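28 Oct 2018

Second reading of Lemma with the full ensemble. Pieter Desmet conducted, Declan Breathnach on bass clarinet. We started at bar 81 because the opening depends on the singers, and Jurgita Zariņš had only the afternoon. Tempo held at quarter = 60 until the first multiphonic, then sagged. Pieter wants a click for the next run. I would prefer a cue in the second violin part.

The quarter-tone passage is still inaccurate. Jurgita sings the lower pitches flat when the bass clarinet enters under her — the two parts are 30 cents apart on paper and much closer in the room. I moved the clarinet down an octave for 11 bars and marked it pp. Kaisu Riihimäki has the corrected page. 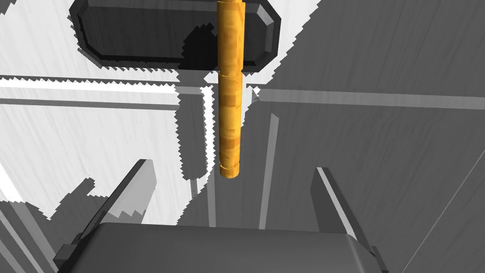
Does the inhaled tone in the vocal part need its own notehead? An open diamond with an arrow above the staff is enough, provided the legend gives the direction of breath and the singer sees it before the first rehearsal.

Legend rewritten accordingly. Also removed the ord. markings after each rest, left over from the August draft.

Remaining: page turn at the end of the second system, and the viola harmonics, which Saimi Vainio says don't speak on the C string at that dynamic. Try mp. Parts go to Flevville after that.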